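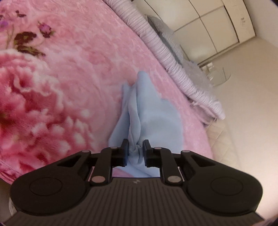
Naledi Motaung wrote in to ask why her gripper width trace goes flat right when the cloth gets interesting, and is it the filter or the fingers? Good question, and it's usually the filter! Let me show you how I set mine up in Zultis.

First, load one episode and plot the raw width next to the smoothed one. If the smoothed line rounds off every close, your window is too long. I dropped mine from 200 samples to 6 and the grasps came right back.

Next, label the open and closed stretches. I use a plain threshold with a little hysteresis (two numbers, one for closing and one for opening) so it doesn't flicker when the jaws squeeze fabric.
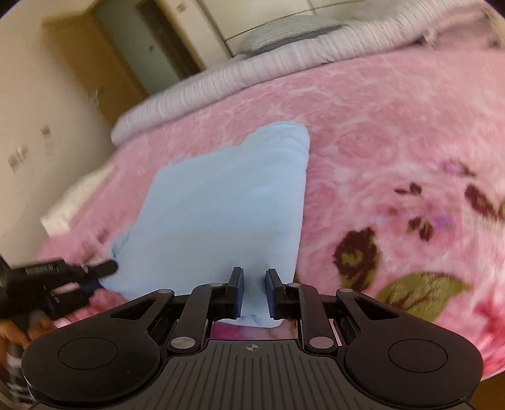

Fingers open at the near edge of the folded towel.

Now line up the two grippers. Each one keeps its own clock, so run the sync step before you cut anything — I forgot once and had to redo 2,000 clips. Scroll through a few by eye and check that the labels change when the jaws do.

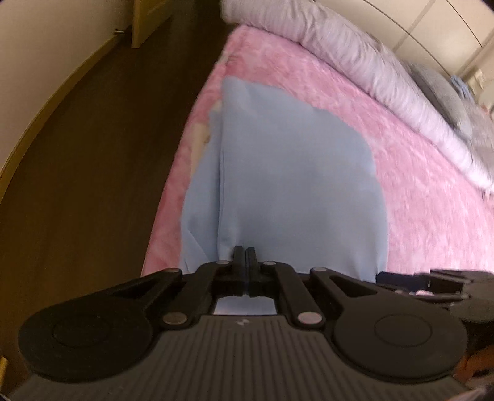

Once the clocks agree, export with both width channels turned on and the raw one kept. The training script only reads the smoothed channel, but you'll want the other when a policy starts letting go too early and you need to see whose fault it is.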